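Dock and Mooring Gear > Lights and Signals

Topic: Solar dock edge lights vs. 12 volt wired, replacing everything this spring

flatwater_row
We have a shared dock on the east side of Fallow and the old lights are finished. They are 12 volt wired, run off a transformer in the boathouse, and three of the fixtures on the far leg have corroded through at the cable entry. The neighbors want to pull the whole run and go to solar. I'm not against it but I have questions.

The dock is 22 feet on the short leg and a good deal longer on the other. We would need 18 lights to match the spacing we have now. The quote for Jiltia solar units, delivered, is $1,281. Rewiring with new fixtures would cost us less in parts, but I would be doing the labor.

Is anyone running solar edge lights through a northern winter? Do they still come on in January?

pierhead42
I have the Jiltia ones, second winter now. They come on every night. They don't stay on every night. In December and January mine are dark by 3 a.m. if the day was overcast. From April on they go until sunrise.

If you need them for getting on and off the dock in the evening, they are fine. If you need a boat to find the dock at 4 a.m., they are not enough.

cleat_hitch
Stay wired. You already have the transformer and the conduit. Three bad fixtures is a morning's work. Cut back to clean copper, use heat shrink butt connectors with the glue lining, and put dielectric grease on anything that threads. I did our run that way and haven't touched it since.

Solar units are throwaway items. The battery goes and you buy the whole light again.

pierhead42
The battery on the Jiltia is replaceable. Four screws and a gasket. It's a standard size cell. I agree a lot of the cheap ones are glued shut.

cleat_hitch
Replaceable until the gasket takes a set and the first high water gets in. I've opened enough of them.

flatwater_row
High water is a fair point. The lower leg goes under once or twice a year, usually for less than a day. The current fixtures sit on top of the stringer and that is probably what killed them.

nocturne_bay
Two things to check before you spend anything.

First, ask whoever regulates your lake whether dock lights can face the water. Ours have to be shielded so they shine down on the deck. Some of the solar ones throw light all the way around, and we had to paint half of each lens.

Second, color. Don't put red or green lights on the end of a dock. Somebody on our side did it for looks and it confused people coming in after dark. Use white or amber, and keep it low.

flatwater_row
Amber is what we have. Shielding is a good question, I'll call.

tin_skiff
I went with Flatier units, the low profile kind that sit nearly flush. Good for not stubbing a toe. The panel is flat, though, so it collects everything: pollen, goose droppings, snow. A tilted panel sheds better. I wipe mine down every couple of weeks in season and it makes a real difference to how long they run.

Output is listed at 400 candela for the brightest setting and I don't believe it. I leave them on low anyway.

cleat_hitch
So now you're out there wiping lights every two weeks. That was my point.

tin_skiff
It takes me less time than you spent on heat shrink.

pierhead42
Both work. It comes down to whether he wants to trench or fish cable again at some point.

flatwater_row
We would not be trenching. The conduit is good as far as the corner. Past that it is strapped to the underside of the stringers and I'd want to redo the straps.

I have one Qiu solar light here that a neighbor bought to try. I'm going to test it before we vote on anything. Any suggestions for how?

nocturne_bay
Give it a full day of sun, then bring it in and leave it in a dark room and write down when it quits. Do it again after a cloudy day. Then put it in a bucket of water overnight, weighted down, and look for fog inside the lens in the morning.

flatwater_row
Will do. The laundry room is the darkest room in the house once the door is shut, so that's where it will go.

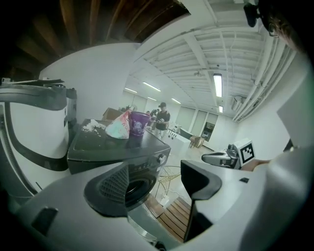
UPDATE: Results from the Qiu test light

flatwater_row
Sunny day: came on at dusk and was still lit when I got up at 6. Cloudy day: quit a little before 2 a.m. I did the cloudy one twice and the second was nearly the same.

Bucket: no fog after one night. After two nights there was a small bead of water inside the rim. I don't know if it would have gotten worse.

cleat_hitch
It would have.

pierhead42
Check whether the screws were snug before it went in. Mine came loose from the box and I went over all of them with a hand driver.

flatwater_row
I did not check. I'll dry it out, tighten it and run the bucket again.

On the shielding, I got through by phone. Lights have to point down or be capped on the water side, same as nocturne_bay's lake. The Jiltia has an optional cap. It wasn't in the quote, so I've asked for a new one.

For now I'm leaning toward wired on the long leg up to the corner, where the conduit is good, and solar past that. The amber might not match exactly.

tin_skiff
It won't match. You'll stop noticing by July.

cleat_hitch
I can live with that plan. Put a junction box at the corner anyway, above the high water line, in case you want to extend the cable later.

flatwater_row
Good idea, adding it to the parts list.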